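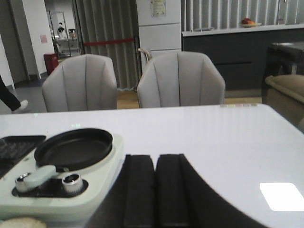
Household Notes: Care and Use of the Combination Breakfast Machine

Residents of Sternach House are asked to observe the following when using a tabletop machine that joins a sandwich press and a frying pan.

Set the machine on a level, dry table and leave the space around it free. Confirm that both dials are turned off before the plug goes in. Models rated at 1000 watts should have a wall outlet to themselves.

Bread should be laid out on a plate before the press is heated. Slices that overhang the plate will generally fit the wells once trimmed at the crust. Open the lid fully when loading, and keep sleeves clear of the upper plate.
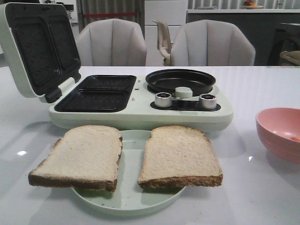

Gebhard Ruchti writes that he butters the outside of each slice and leaves the plates bare, and that he has had far less scrubbing to do as a result. The method is acceptable, provided the butter is spread thinly. Spray oils are discouraged on nonstick surfaces, where they tend to form a sticky film.

Four minutes is sufficient for a plain cheese filling. Moist fillings, tomato in particular, should be drained first.

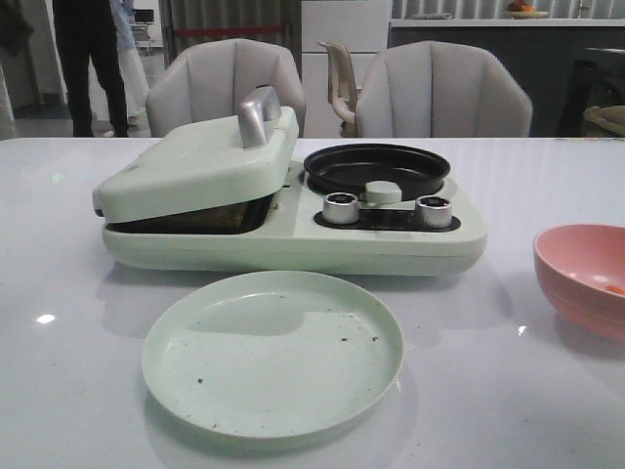

Household Notes, No. 40

After use, turn off both dials, unplug the machine and allow it to cool with the lid raised. Residue on the cooking plates should be softened with a damp cloth and lifted with a wooden spatula. Metal tools and scouring pads are not to be used. The base must never be placed in water.

Crumbs are to be wiped from the plate and table before the next person sits down. Questions may be addressed to Annick Delaunay at the house office.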